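Skillville Opens Its Workshops to Player Guilds
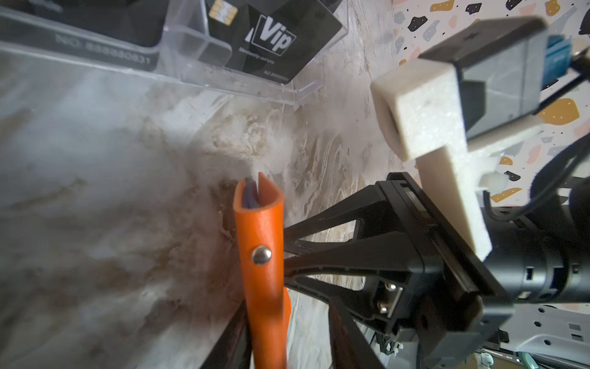 The December update to Skillville, the crafting and trading game from Mirix, allows guilds to run shared workshops for the first time. Members pool raw materials, set their own prices and divide the income at the end of each season. The update adds 121 recipes and 18 trades, among them dyeing and clockmaking.

Lead designer Ute Schmieder describes the change as overdue. "Players were already keeping accounts in spreadsheets," she said. "We have given them a ledger."

A workshop requires 125 guild points to found. Existing guilds keep their present halls, and storage limits remain unchanged until the spring season.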